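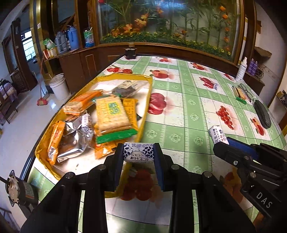 Olumide Tijani
Tuesday, March 29, 2022

Spent the day on the grasp width estimator. Candies are still the worst case. The wrapper is bigger than what's inside it, so the segmentation mask gives me a width the jaws never settle at, and the planner thinks it missed. With one candy in each gripper the log should read closed and holding on both sides. The replay had the right one down as empty for most of the sequence.

Found one cause before lunch. The right side was still reading its closing threshold from the January config. Moved both sides to one file and reran all 269 episodes. Mislabeled grasps went down to 7.

Of those, 3 are silver foil. The depth map falls apart on anything shiny and the filter throws out the whole patch. Sigita wants to fill the holes from the neighboring pixels. I would sooner mark the patch unknown and let the planner pick another target. We didn't settle it.

The checked tablecloth also gives false detections on the printed fruit. Gunārs says a height check against the table plane will remove them. Trying that tomorrow, then the merge to Pranora if Joanne has finished her review.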